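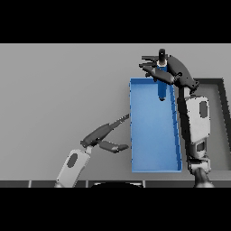 Jinton two-arm cell in the simulator: the right hand holds a blue cylinder over the blue tray.

Jinton Two-Arm Tray Cell
Item 2907

Jinton is a tabletop work cell with two arms and two multi-fingered hands, built for sorting and handling small goods in trays. It comes with its own simulator, so you can try a layout on screen before anybody moves a table. We show both at our open days in Jillavness, and the simulator is where every visit starts.

What you see at an open day

We begin with the tray job, because it's easy to follow from the back of the room and it's a lovely piece of motion. The right hand carries a cylinder upright, fingers wrapped around the body, with the cap clear above them. The left hand works at the opposite side of the blue tray. Visitors can stop the run whenever they like, turn the view, and look at how the fingers sit. Please do stop it! Most of the good questions come up that way.

After that we change things. Move the tray a little. Make the cylinder heavier, or swap it for something squat. Somebody at the September session asked for a tray twice as deep, and we spent a very happy half hour finding out which grips still cleared the wall (two of them, and one only just).

Then we walk over to the real cell and run the same job. It's loud for the first few seconds while the brakes let go, and after that it's quieter than people expect. You can stand at the yellow line and ask for a slow pass.

The hands

These are the part we get most excited about. Each finger closes on its own, so the hand can hold a bottle shape by the body and still leave the top free for a second tool or a label check. Finger pads pull off without tools and come in two grades, soft and firm. The soft ones wear faster — plan on fresh pads after 2000 hours of steady use.

The simulator

It runs on an ordinary office workstation with a decent graphics card. Tray sizes, table height and object weight are all set in one panel. Saved jobs move to the cell through the Golside controller, and the controller asks you to confirm the table height before it lets either arm move.

Specifications

Arms: two, table mounted
Hands: two, multi-fingered, left and right
Working depth: 800 mm
Table width: 2000 mm
Controller: Golside, floor or rack version
Finger pads: soft or firm, sold in sets
Simulator license: included, one seat
Extra seats: on request

Options

Ragab tray rails, for shops that change trays often
Second teach pendant
Rolling base with locking feet

Come and try it

The next open day in Jillavness is 28th October. Othmane Radwan runs the simulator session and is glad to load your own tray drawing if you send it ahead — a plain sketch with the inside measurements is enough. Bring a few of the things you handle every day, too. Closed shoes are needed on the cell floor, and there's coffee by the entrance.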